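The captain of Homside Ladies netball club has agreed to talk on condition that I don't use her name, as she has a job and would like to keep it. We meet at four in the afternoon in the café at Falier leisure centre, where the tea comes in a paper cup and tastes of it.

Homside went up a division last season. I ask what changed.

"We got a goalkeeper," she says. "Before that we had a tall person."

The goalkeeper had come over from Berisha after a falling-out about lifts to away games. She is good enough that the rest of the team have started turning up to training, some of them on time. The captain is careful not to make too much of this. She has played for the club since school and has been relegated twice, once by a single goal, which she describes for me in more detail than I can use.

The new division means longer journeys and better opposition. It also means proper umpires. "The old ones used to ask us what we thought. These ones tell you. I've had to learn the footwork rule, at my age."

Then there is money. The club needs 2,000 pounds for court hire before December and has so far raised 100, most of it from a quiz that the Vulter team won, having been invited to make up numbers. She would like a sponsor. A local tyre fitter showed interest and then asked whether netball was the one with the bats. 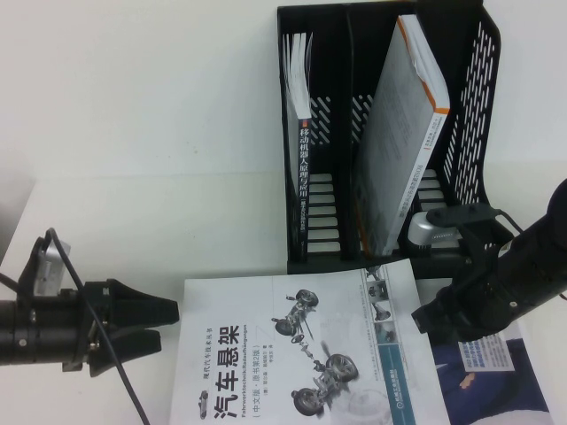 "I said yes," she says. "I thought we could sort it out later."

They opened against Vulter, as it happens, and lost by 2. She thinks the last quarter was there to be won and that the centre passes went to pieces, including two of her own. The coach's view was much the same, only louder.

Does she see them staying up?

"If the knees hold. I mean everybody's knees, you'd need to put that in. We've got a wing defence held together with tape and she's the fit one."

She has training at six and wants to get the good bibs before the juniors do.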